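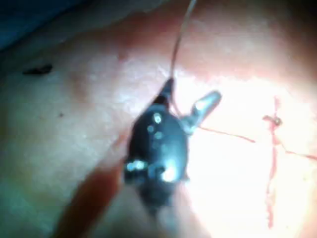 Coussinets de suture Durau : fiche du jeu

Contenu
3 891 séquences courtes de points sur support d'entraînement, dont 3 327 annotées. Le reste attend une relecture que je n'ose plus promettre.

Support
Matière souple, rose pâle, à la surface un peu irrégulière. Le fournisseur, Benik, la dit « proche de la peau ». Je demande à voir. Elle se déchire plus vite et ne saigne pas.

Fil
Clair et fin, donc pénible à suivre sur fond rose, surtout quand l'éclairage blanchit un côté du coussinet. Les annotateurs divergent sur 44 séquences, toutes laissées telles quelles.

Étiquettes
entrée, sortie, nœud, fil_perdu
« nœud » ne dit rien de la solidité. La note de qualité héritée du barème Lenz figure encore dans le fichier ; je ne m'en servirais pas.

Limites
Un seul type de coussinet, pas de tissu vivant. Conclure de là à un geste clinique me paraît très optimiste.

Contact
Theda Ehlers, projet Briltullow, le mercredi de préférence.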